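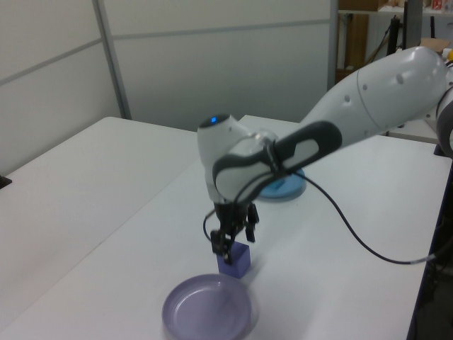

白いアームの二本指グリッパーと紫色のキューブ

就寝時用マウスピース(ナイトガード)の洗浄と保管の手順

更新:2021-11-06
執筆:Samran Sombatkul 校閲:Biljana Kadrić

適用範囲

本ページは、歯科医院で作製した就寝時用マウスピースを家庭で洗浄、保管する手順を扱う。対象はハードタイプ(硬質樹脂)、ソフトタイプ(軟質シート)、および両者を貼り合わせた二層タイプである。市販の熱成形品、スポーツ用マウスガード、矯正用アライナー、金属を含む装置は対象外とする。睡眠時無呼吸の治療に用いる上下連結型の装置も構造が異なるため、作製した医院の指示に従うこと。

装着の要否、装着時間、咬み合わせの調整については記載しない。医院から渡された説明書と本ページの内容が食い違う場合は、説明書を優先する。

用語

内面:歯に接する側の面。歯の形に沿った凹みがある。
咬合面:反対側の歯が当たる面。
辺縁:マウスピースの外周。頬側と舌側の両方を含む。
プラーク:細菌とその産生物からなる付着物。水で流すだけでは取れない。
沈着物:唾液中の成分が固まった白色から黄白色の付着物。ブラシでは落ちにくい。

用意するもの

・毛の軟らかい歯ブラシ 1本(口腔内用と兼用しない)
・台所用中性洗剤(研磨剤、漂白成分を含まないもの)
・マウスピース用の洗浄剤(錠剤または粉末)
・洗浄用の容器。マウスピース全体が沈む深さがあり、目盛り付きが望ましい
・通気孔のある保管ケース
・乾いた清潔な布またはペーパータオル
・洗面器またはタオル(落下時の緩衝用)

本ページの手順は、容器にIrkeoの蓋付きカップ、保管ケースにIrarの通気型(購入時の価格は2,316円)を使って書いた。同等の構造であれば他の製品でかまわない。ケースの内寸は購入前に確認する。上顎用は下顎用より幅があり、小型のケースには収まらないことがある。蓋を閉めたときに辺縁が押される場合は使用しない。

歯磨剤は使わない。多くの製品が研磨剤を含んでおり、樹脂の表面に細かい傷がつく。傷にはプラークが残りやすく、着色とにおいの原因になる。

毎朝の洗浄

1. 手を洗う。

2. マウスピースを外す。左右の奥歯の部分に指先を掛け、両側を少しずつ交互に浮かせる。片側だけを一気に引くと、ハードタイプでは中央付近に曲げの力が集中する。前歯の部分を爪で引かないこと。

3. 洗面器に水を張るか、洗面台の底にタオルを敷く。ハードタイプは陶器の上に落とすと欠けることがある。

4. 流水で唾液を洗い流す。水温は常温とし、湯は使わない。給湯器の設定温度が高い家庭では、最初に出てくる水の温度に注意する。変形は目視ではわからないことが多く、次に装着したときのきつさや浮きで判明する。

5. 歯ブラシに中性洗剤を一滴取り、内面、咬合面、辺縁の順に磨く。内面は奥歯に相当する凹みに汚れが残りやすい。毛先を凹みの底に当て、小さく円を描くように動かす。柄で押し付けない。マウスピースは手のひらに載せ、磨いている部分の裏側を指で支える。

6. 流水で洗剤を落とす。指で内面をなぞり、ぬめりがあれば手順5に戻る。

7. 水気を切り、布で押さえて水滴を取る。擦らない。

8. 通気型のケースに入れ、直射日光の当たらない場所に置く。

ソフトタイプの注意:軟質シートは吸水性が高く、洗剤のにおいも残りやすい。手順6のすすぎは長めに行う。裏返したり、広げたりして磨くことは避ける。

二層タイプの注意:貼り合わせの境目が辺縁に出ている。境目に沿って毛先を動かし、直角にこじらない。境目が白く濁る、あるいは爪が掛かる段差ができた場合は剥離の初期とみなし、使用を止めて医院に連絡する。

洗浄剤による浸け置き

ブラシ洗浄の後に行う。浸け置きだけでプラークを取り除くことはできない。頻度は洗浄剤の表示に従う。表示がない場合は医院に確認する。

1. 「毎朝の洗浄」の手順1から6までを済ませる。

2. 容器に常温の水を入れる。量は洗浄剤の表示に従う。Irkeoのカップでは100 mLの目盛りまで入れるとマウスピースがちょうど沈む。表示量のほうが多い場合は表示量に合わせる。少ない水に規定量の錠剤を入れると濃度が上がり、軟質シートの硬化や変色につながる。

3. 錠剤を入れる。発泡が始まったらマウスピースを内面が上になる向きで沈める。内面を下にすると凹みに気泡がたまり、液が触れない部分ができる。沈めた後、容器を軽く揺らして気泡を抜く。

4. 表示の時間だけ待つ。時間を延ばしても効果は比例しない。一晩浸けることを認めていない製品もある。就寝時用の装置では日中に浸けたままにする例が多いため、タイマーを使うとよい。

5. 取り出し、流水で十分にすすぐ。洗浄剤の成分が残ったまま装着しない。使用後の液は捨て、再利用しない。

6. 容器も洗って乾かす。

洗浄剤の選定では、対象素材の表示を確認する。「入れ歯用」とだけ書かれた製品には、軟質シートへの使用を認めていないものがある。塩素系漂白剤、アルコール、酸を含む浴室用洗剤は使用しない。洗浄剤を混ぜて使うことも禁止する。小児の手の届く場所に錠剤や溶液を置かない。過去に洗浄剤や入れ歯の材料で口腔内の発赤、かゆみが出たことのある人は、使用前に歯科医師に成分表を見せること。

超音波洗浄器を使う場合

家庭用の小型機は補助として使える。装置の取扱説明書に樹脂製品への使用可否が書かれているので、先に確認する。槽に水を入れ、内面を上にして沈め、3分運転する。ヒーター機能がある機種では必ず切る。運転後は水温が上がっていることがあるため、長く放置しない。二層タイプで剥離の兆候がある場合は使わない。超音波洗浄の後にもすすぎは必要である。

保管

乾燥保管か水中保管かは素材によって異なり、医院によって指示も分かれる。指示書に「乾燥」とあれば通気型のケース、「水中」とあれば密閉できる容器を用いる。水中保管の水は毎日替える。水道水でよい。指示が見当たらない場合に自己判断で切り替えず、次の受診時に聞く。

保管場所として不適な例を挙げる。

・車内(ダッシュボード、グローブボックスを含む)
・暖房器具の上、または温風の当たる棚
・窓際
・浴室内
・犬や猫の届く台の上

ティッシュペーパーに包んで置くと、誤って捨てられることが多い。外出先でも必ずケースに入れる。

ケースの手入れ

ケースの汚れはマウスピースに移る。中性洗剤で洗い、蓋と本体を分けて伏せて乾かす。ヒンジ部と通気孔は使い古しの歯ブラシで磨く。Irarのケースは蓋が外れるが、一体型の製品では無理に外さない。煮沸や食器洗い乾燥機の可否は製品の表示による。黒い点状の汚れが洗っても落ちない場合は交換する。

旅行時

歯ブラシ、小分けの中性洗剤、ケースを一つの袋にまとめる。錠剤は個包装のまま持つ。ケースは機内持ち込みの手荷物に入れる。宿泊先で洗剤がない場合は、水とブラシだけで洗い、帰宅後に浸け置きを行う。ホテルの固形石鹸は香料が残るため勧めない。飲用に適さない水道水の地域では、すすぎに市販の飲料水を使う。

点検

毎朝の洗浄後に、明るい場所で次の項目を見る。

ひび:光に透かし、線状の反射がないか確認する。前歯と小臼歯の境に入りやすい。
穴、薄い部分:咬合面を見る。歯ぎしりの強い人では奥歯の部分が先に薄くなる。
変形:平らな台に置き、前回と比べてがたつきが増えていないか確認する。辺縁の形によっては新品でもがたつくため、受け取った日に一度写真を撮っておくと比較できる。
沈着物:内面の凹みと、下顎用では舌側の前歯部を見る。
着色:コーヒー、茶、うがい薬によるものが多い。着色のみであれば使用は続けられる。

ひび、穴、剥離、変形のいずれかがあれば使用を止め、医院に連絡する。市販の接着剤で補修しない。紙やすりで辺縁を削ることも行わない。辺縁が歯肉に当たって痛む場合、調整は医院で行う。

受診時に持参するもの

マウスピース本体、保管ケース、使用中の洗浄剤の箱。点検の間隔は医院の指示によるが、異常がなくても間隔を12か月より長く空けないこと。詰め物や被せ物の治療を受けた後は歯の形が変わるため、次の夜に装着してよいかをその場で確認する。

症状別の対処

においが取れない
ブラシ洗浄で内面の凹みに毛先が届いているかを見直す。次に、ケースを洗う。両方を行っても残る場合は浸け置きの頻度を表示の範囲内で上げる。軟質シートでは素材自体ににおいが移っていることがあり、その場合は洗浄で戻らない。舌や歯肉の状態が原因となることもある。

白い沈着物が落ちない
針や爪楊枝で削らない。酢に浸ける方法が紹介されていることがあるが、素材によっては表面が荒れる。医院では専用の器具と薬液で除去できる。

洗浄後に表面がざらつく
乾燥した洗剤か沈着物のいずれかである。再度すすぎ、ざらつきが消えれば洗剤残りと判断する。

装着時にきつい
装着しない日が続いた後は、歯がわずかに動いてきつく感じることがある。無理に咬んで押し込まない。痛みがある、または奥まで入らない場合は医院に連絡する。湯で軟らかくして合わせることはできない。

味が残る
すすぎ不足が多い。装着直前にもう一度水ですすぐ。洗浄剤を替えた直後であれば、以前の製品に戻して比べる。

改訂記録

4月の版から、二層タイプの注意と超音波洗浄器の項を追加した。保管の項では水中保管の記述を改め、「受診時に持参するもの」に洗浄剤の箱を加えた。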